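Suivi d'incident – projet Nadier, club robotique
Ticket 47 – Pliage de tissu : la pince perd le bord en cours de levée
Ouvert le 1 juillet 2024
Priorité : moyenne
État : ouvert

Problème : sur 25 essais avec le carré de polaire, 7 se terminent par une prise perdue avant le premier pli. Le journal du contrôleur indique « prise OK » à chaque fois. J'ai du mal à croire ce message, vu qu'il se déclenche sur la position des doigts et jamais sur l'effort.

Déjà tenté : recalibrage complet, vitesse réduite, retour à la version de mars du script. Aucune différence nette. L'équipe Grisen soutient que le ruban bleu améliore l'adhérence. Je demande à voir les chiffres, parce que sur le doigt inférieur il est froissé et plissé aux coins, et c'est lui qui appuie sur la polaire. 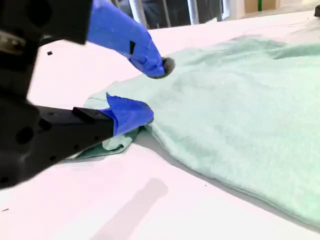
Arroyo répond que le ruban n'y est pour rien et que le seuil de fermeture, fixé à 2 000 dans le fichier de configuration, date des essais sur carton. Il faudrait le baisser, puis relancer la série sans toucher au reste.

Possible. Mais on m'a déjà vendu le seuil comme explication sur le ticket Zanuneck, et le défaut est revenu au bout de deux séances. Je veux bien changer la valeur, à condition de refaire aussi une série avec du ruban neuf – séparément, sinon on ne saura pas lequel des deux jouait.

À faire : seuil d'abord, ruban ensuite, même tissu, même vitesse. Joindre les journaux bruts. Le ticket reste ouvert jusque-là.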